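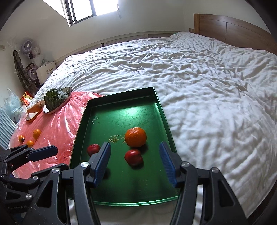 4. Soaking and grinding rice batter

This section covers the Prinier wet grinder with the standard drum. Fit the drum and stones as shown in section 3 before you start.

1. Measure 320 g of parboiled rice and rinse it until the water runs clear.

2. Soak the rice in 1,000 ml of cold water for four hours. Soak the lentils in a separate bowl.

3. Drain both. Keep the soaking water from the lentils.

4. Set the dial to LOW and switch on. Add the lentils a spoonful at a time with the stones turning.

5. Pour in the reserved water in small amounts. Stop when the paste is light and holds a soft peak.

6. Empty the drum, then grind the rice on HIGH. The batter should feel like fine sand between the fingers.

7. Combine the two batches in a deep container, add salt, and mix by hand.

Note: Do not fill the drum past the 3 mark. Batter above this line will reach the shaft seal.

CAUTION: Switch off and unplug before scraping down the sides. The stones keep turning for a few seconds after the motor stops.

8. Cover the container and leave it to ferment overnight. In a cold kitchen allow up to 14 hours - the batter is ready when it has doubled.

Note: If the motor cuts out during step 6, the overload switch has tripped. Remove half the rice, wait ten minutes, and press the reset button under the base.

For cleaning, go to section 5. Revised 10 July 2023, P. Yazzie.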